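Grultham 2.4: pre-grasp planning moved out of the controller

11/22/20
Reading time: 2 minutes

The April release of Grultham ran grasp selection and finger control in one process. That kept the code short, but a slow point cloud could stall the joint loop. Version 2.4 splits them. The controller now runs at 500 Hz on its own core and reads the latest hand pose from shared memory. The planner writes to that memory when it has something to offer.

The planner works in three stages. Segmentation comes from Prirneck and is unchanged. Candidate grasps are scored against the segmented surface, and any candidate whose thumb path crosses a neighbouring object is dropped. The remaining candidates go to the Hnatiuk solver, which returns joint targets for an open hand and for the closed one. Median planning time on our bench is 37 ms, down from 375 ms. Most of the saving comes from caching the open-hand shapes.

Clear wrapping is still the weak point. Depth readings on glossy film drop out in patches, and Prirneck tends to split a single bag into several segments.

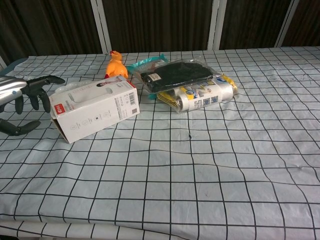
As a stopgap, segments that share a boundary and have a high dropout rate are now merged before scoring. The threshold is set with merge_dropout in the Gallano config file. Raising it too far leaves bags in pieces; lowering it joins a bag to whatever box it is resting against. Cartons with plain faces need no special handling.

Old config files will load, but the loop_rate key is ignored and a warning is logged. Recorded runs from the April release can be replayed with the --legacy-pose flag.

Recent items
Prirneck: training on partial depth
Gallano config files, a short reference
Hnatiuk solver: joint limits and warm starts

Contact | Copyright Grultham project | Back to top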